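Mumbridge Student Robotics Club
Progress report, second installment of the Ovska small grant
Prepared by Oi-ling Tseng, faculty advisor

The first installment report promised that by December the students would have an arm that could tidy a desk. They have an arm that can tidy part of a desk, if the desk is covered in gridded cloth and the rest of us keep our elbows to ourselves. I am counting this as progress and would like the funder to do the same.

Work since the last report has been almost entirely about books. Cups were dropped from the plan after one meeting's worth of cups. Books are flat, they don't roll, and the library lets us have as many discards as we can carry. They are also slippery and heavier than a student's confidence in a fresh grasp setting. Ming-te Tu wrote the first routine for taking the top book off a stack, and Kai-wen Kwan wrote the second, after a frank exchange of views about the first.
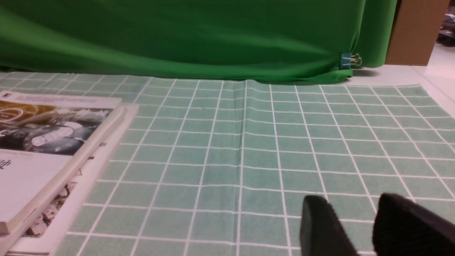
Both routines are in the club's repository under the name Himia, which the students chose by vote and which I have stopped asking about. Kai-wen's version approaches from the spine side and goes slower. Ming-te's approaches from the corner and is more fun to watch. We will keep the two of them going until spring, when one has to be picked for the Cuypers student showcase.

The numbers, for those who skip to the numbers: the students have logged 701 practice runs, of which more than 400 ended with the book where it was supposed to go. The others ended with the book somewhere else. Sum-yee Chow has been sorting the failures by cause, and her largest category is currently labeled "shoved it." I have asked for a more formal term before the showcase.

Attendance holds up well on Fridays, including the Friday before exams, when I had planned on an early evening and did not get one. Two students who joined to write code have found they prefer tightening things. Oi-ling Choi, who joined to tighten things, now maintains most of the code. The original schedule assigned roles by application essay, so there is a lesson in there about essays. 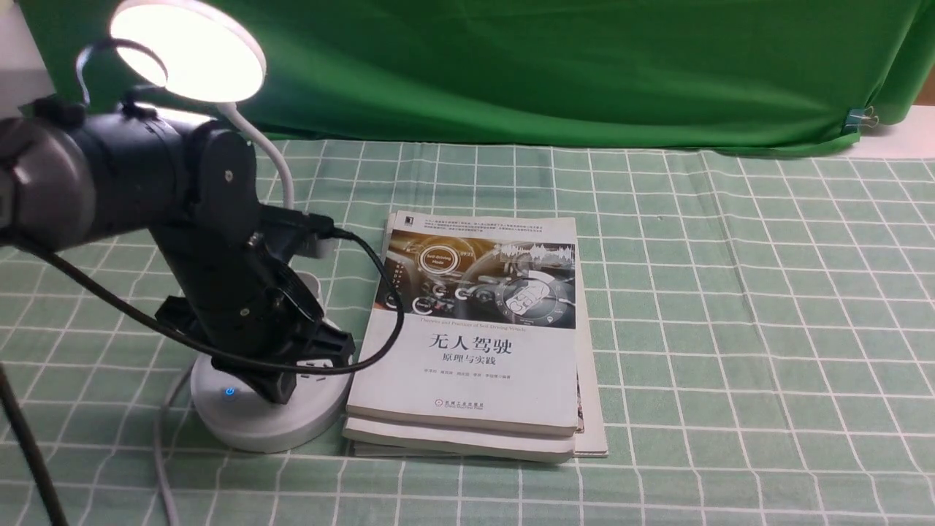
Will the club need more money to finish?
Nothing beyond the third installment already agreed, provided it arrives before the showcase registration closes. We underspent on parts and overspent on replacement cables, and the two nearly cancel out.

Remaining work before the final report:
Choose one routine and retire the other kindly.
Get the arm to handle a stack of 3 without disturbing the lower 2.
Write instructions that a new member can follow without phoning Kai-wen.

The last item is the furthest behind. The current draft is a page and a half, and most of it is Kai-wen's phone number and the hours when he is asleep.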